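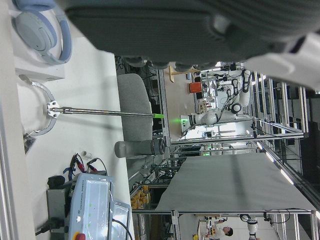
Can the carbonless pages go through an ethics audit as originals?
The top sheet is the original and the second sheet is the copy. Most human research ethics offices we supply accept the top sheet as the source record, provided it is numbered, dated and signed by the person who wrote it. Check the wording of your own approval before you start.

Tidlow Duplicate Field Notebook

The Tidlow is a bound notebook for people who do interviews, observation and ethnographic fieldwork. Each book holds 50 numbered sets. A set is one white sheet that stays in the book and one yellow sheet that tears out along a perforation. What you write on the white sheet copies through to the yellow one. The yellow sheet can go to a supervisor, a co-investigator or a locked drawer at the university while the book stays with you in the field.

It is made by Duredent, who also make the Fillness transcript folder and the Ignacio consent pad. The three use the same hole spacing and can be filed together.

Page layout

Every page has a header strip with spaces for project code, participant code, site, date, start time and finish time. There is no space for a participant's name. This was left out on purpose so that identifying details stay on the consent form and out of the notes.

Under the header the page is split by a printed vertical line. The wide column is for what was said or seen. The narrow column, 40 mm across, is for your own comments, later coding or a reminder to follow something up. Lines are 8 mm apart, wide enough for fast handwriting. The outside margin is blank.

At the foot of each page there is a signature line and a box to tick if the entry was written after the event. If you tick the box, write the time you made the entry beside it.

Front and back matter

The first six pages are for the project record: title, approval number, names of the research team, storage location, a key to abbreviations and a contents list. These pages are single sheets and do not copy through. The back cover has a pocket for a few folded forms. It will hold participant information sheets folded in half, but it is not deep enough for a full consent pad.

Specifications

Size: A5, portrait
Sets per book: 50, numbered
Ruling: 8 mm, grey
Comment column: 40 mm
Binding: sewn, with cloth tape on the spine
Cover: stiff board, matt, dark green or charcoal
Ink: ballpoint recommended
Sold as: single book or carton of 6

Which pen to use

Use a ballpoint and press normally. Gel pens and fountain pens will mark the white sheet but the copy will be faint or missing. Pencil copies if it is hard enough, though we don't recommend it for records that may be checked later. Put the fold-over flap from the back cover under the set you are writing on. Without it, the writing will come through onto the next set as well.

Storage

Carbonless copies fade in strong light and in heat. Keep the yellow sheets in a closed folder and do not store them in clear PVC sleeves, which can lift the image. If your retention period is longer than a few years, scan the yellow sheets when you lodge them. The white sheets are ordinary ink on paper and keep as long as any other notebook.

Do not leave a book on the dashboard of a car in summer.

Ordering for a school or department

Cartons can be ordered on a university purchase order. Put the cost centre in the reference field at checkout and we will print it on the invoice. Book serial numbers run in sequence within a carton, so a project manager can keep a simple register of who has which book.

Orders of 8 cartons or more can have the school name and a return address printed inside the front cover. We need the text as you want it to appear, with no more than four lines. Logos are not available on this product.

For departmental orders and sample books, contact Ramil Maglaya in our education sales office. Sample books are the current stock with fewer sets in them. They are sent free to research offices and graduate schools. Individual students can buy a single book.

Changes to this product

The current printing replaced the old one in January. The paper is slightly heavier and the tick box for late entries is new. The header strip has been moved down so the punch holes no longer go through the project code. Old and new books have the same page size and can be used on the same project, but check with your supervisor if your data management plan names the form version.

Common questions from buyers

Do the numbers repeat from book to book?
Set numbers start again in each book. The serial number on the cover is different for every book, and it is also printed in small type at the top of every sheet. Cite both when you refer to a page.

Is there a digital version?
We don't sell an app or a PDF of the layout. Some teams scan the yellow sheets each week and load them into their analysis software as images.

Can I get it with blank pages for sketches and site maps?
The ruled layout is the only one. For maps, most buyers write across the ruling or staple in a separate sheet and note it in the contents list.

What if a page is spoiled?
Rule a line through it, sign it and leave both sheets in the book. Removing a numbered white sheet leaves a gap in the record.

Page details last checked February 8, 2022.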